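Wrapping and Storing Food in Aluminum Foil
Ellery Residents' Kitchen, Household Notes
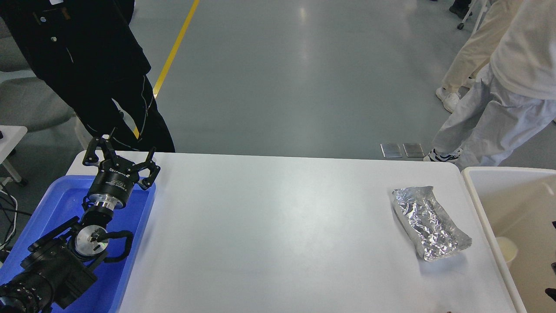
Residents are asked to prepare foil parcels on a clean, flat surface. Cut a sheet long enough to go around the food with a generous margin at each end. Bring the long sides together over the middle, fold them down twice, and then turn up the short ends.

Cooked food should be wrapped in small portions and placed in the refrigerator within two hours. Parcels intended for the freezer require a second layer of foil or a freezer bag. Write the contents and the month on a paper label before wrapping.

Tomato sauces, citrus and pickled vegetables should not be stored in foil, as acid may pit the metal. Use a lidded glass or plastic container for these foods.

Foil must never be placed in the shared microwave. Clean foil may be rinsed, dried and used again. Rolls of 16 and 70 feet are available from the Braltasside supply desk until the end of September.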